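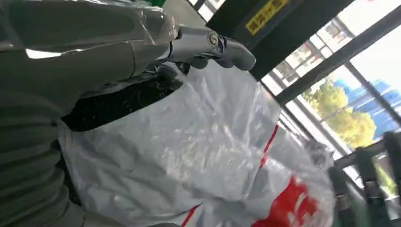 Faltwood Magazine | Robotics Desk

July

By the Robotics Desk

A plastic bag has no opinion about its own shape. Push on one side and the other side wanders off. For the planning team at Bittencourt, a small software firm that teaches two-armed robots to handle parcels, this has been the main topic of conversation for five months.

The old planner, Tretell, was built for boxes. It took one look at the object, fitted a tidy solid around it, picked two spots to squeeze and committed. With boxes it was a star. With bags it would plan a lovely grip on a corner that had already moved, then report success to the log while holding air. The log, the team concedes, was very well formatted.

Its replacement is called Bollix, a name chosen late in the evening and never successfully vetoed. Bollix doesn't try to work out the whole bag. It looks for places where the film bunches up, scores them, sends in the fingers and then looks again. If the view from the wrist disagrees with the view from the head, the wrist wins – a rule that took 54 drafts of the arbitration code to get right and now fits on a sticky note. 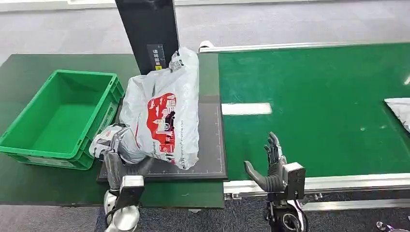 Bollix plans for two hands, and the hard part is deciding when the second one should mind its own business. Early versions sent both in at once, and they fought over the film like relatives over a tablecloth. Now one hand gets the lead and the other needs a reason to join. A large white bag with a smaller one tucked against it is the sort of case that keeps the scoring code honest: the left hand has its fingers at both, while the right stays open by the conveyor. To the planner, two white bags touching can look like one bag with ambitions. The fix was a separate check that asks whether the pieces move together, and it runs before any lift is allowed.

There are 265 recorded bag grasps in the regression suite, and every change to Bollix has to replay them all before it is merged. The replay takes long enough to get lunch, and the team has become very good at lunch.

Tretell is still installed. It handles the boxes.

Recent from the Robotics Desk
Why your gripper simulator thinks everything is a brick
Version 2 of the calibration tool, now with fewer buttons
Reading a robot's log without losing the afternoon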